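August, notebook, CRM stuff again

Picking up where I left off with the duplicate contacts. Amarachi ran the merge preview on the Mondmont list this morning and it found 2,229 records that share an email address with at least one other record. I'd been telling everyone it would be a few hundred, so that's me told.

Most of them come from the old newsletter sign-up. It used to create a fresh contact every time someone filled it in, even if they were already on the list (I remember asking for that, years ago, for a reason I can't now reconstruct). The Zoltex import then added its own copies on top, with the surname in capitals. Lovely.

What we tried, in order:

- Matching on email only. Fast, but it glued together people who share an office inbox. Partanen have a single "orders" address and five different humans behind it, and they all came out as one very busy person.
- Email plus surname, ignoring capitals. Much better! Still trips over double-barrelled names and anyone who has typed their whole name into the surname box.
- Email plus surname plus postcode. Too strict, half the records haven't got a postcode.

So we're going with the second one, and anything odd goes into a list called "look at me" for a human to check. I did the first 50 by hand with a cup of tea and 17 of them were wrong in some way, mostly the shared inbox thing. Saulius thinks we should just block the shared addresses from merging at all, and I'm coming round to it.
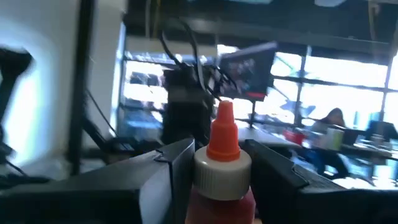
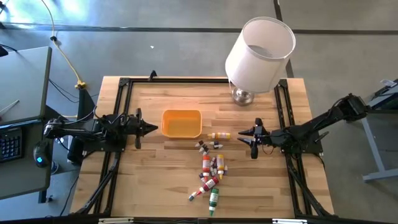 Next problem is which record wins. By default the newest one does, and that sounds sensible until you see that the newest one is often the emptiest, just an email and a tick in the newsletter box. When I tested it on my own contact I lost my phone number and my job title and became a blank. Oldest wins is no good either, as you get everyone's previous employer back.

Saulius Zariņš found a setting buried under the merge rules, "keep filled value", and you can switch it on field by field. We've got it on for phone, job title and company. NOT on for the consent tick! If somebody unsubscribed on one copy, they are unsubscribed, full stop, whatever the other copies say. Amarachi has set that one up as its own rule and I've asked her to write down how, please, before we both forget.

Seltorik segment: still sending to people twice. I checked and it's built from two lists joined together, so the merge might sort it out by itself. Leave alone until after.

4.20pm. Did a trial merge on the copy of the database, took roughly 10 minutes. Campaign history came across fine, both sets of opens and clicks on the one record. Notes did not, only the winner's notes survive. Bit of a blow, the sales lot keep everything in notes.

To do:

- export all notes first, keep the file somewhere we'll find it
- block list for shared inboxes (ask Partanen if there are others besides orders)
- turn off the old sign-up form, it's STILL live on the events page
- real merge in the evening, no campaigns queued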